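El abismo negro

Mi coche tiene 11 años y hasta este otoño yo habría jurado que en la guantera llevaba los papeles del seguro. Llevaba, por orden de aparición: un guante (uno), el manual en portugués, medio paquete de caramelos fundidos en una sola pieza, tres bolígrafos secos, el resguardo de una tintorería que cerró y una linterna que solo da luz si la insultas. Los papeles del seguro estaban en un cajón de la cocina, con las pilas gastadas.

Todo empezó con un traqueteo. Venía de la derecha, en cuanto pasaba de segunda, y Encarnación Prieto, que se sienta ahí casi todas las mañanas, llevaba desde principios de noviembre aguantándolo con las rodillas. Un viernes dijo que o arreglaba aquello o se iba en autobús. Como el autobús pasa cuando quiere, entendí que la amenaza iba en serio.
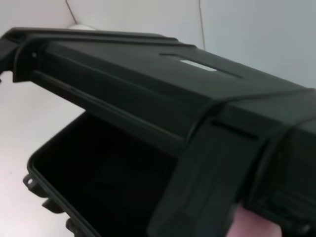

Una guantera es un mueble que nadie mira por fuera. Yo la tenía por un hueco con tapa, y me he encontrado con que tiene más relieve que la fachada de mi edificio. Hay una ranura larga y estrecha en el panel de arriba, por la que se cuela la luz en un trozo y en el resto no, y estoy convencido de que por una ranura así desaparecen las tarjetas de aparcamiento. El compartimento, en cambio, es negro hasta el fondo. Comprendo al diseñador: plástico negro, interior negro, para guardar cosas de noche.

Casimiro Cifuentes me dio el teléfono de un desguace de Peñalver donde vendían la pieza por 67 euros, bisagras aparte. «Bisagras aparte» es una expresión que debería ponerle a uno sobre aviso. Me lo pensé una semana, durante la cual Encarnación viajó con una bufanda embutida entre la tapa y el salpicadero. Funcionaba bastante bien, lo digo por si alguien tiene prisa.

Mi teoría es que las guanteras se diseñan para quien las vende, que las abre vacías, y no para quien las usa, que las cierra a golpes. Nadie en el concesionario te enseña cómo se cierra con un paraguas plegable dentro.

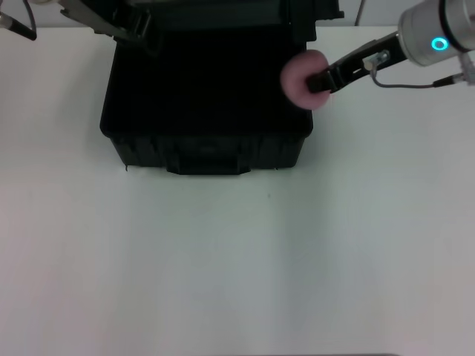
Así que he puesto normas. En la guantera van los papeles, un bolígrafo que escriba y pañuelos. El guante viudo se ha mudado a la puerta del conductor, a la espera de noticias del otro. Los caramelos salieron con espátula y no quiero hablar de ello. La linterna se queda, le tengo cariño.

El traqueteo, por cierto, sigue. Ahora viene de la izquierda.

Compartir
11 comentarios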